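**Ticket 2648 – Talance folding cell, towel job slow**
Status: open
Priority: low

Site (Studness laundry room) asks if the cell can take over small folding from staff.

- Sunday, 68 runs on the light cotton setting, 30 needed a hand reset
- Usual fault: grip lost on one corner during the second fold
- Lowered arm speed, no change
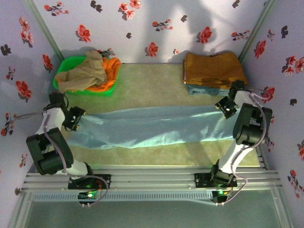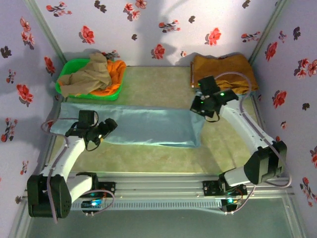
Both: light blue cloth, two-arm job, basket at left.

Next step – try the softer jaw pads from Kravchuk and rerun. Told the site to keep folding by hand for now. Sorting from the basket is a separate ticket.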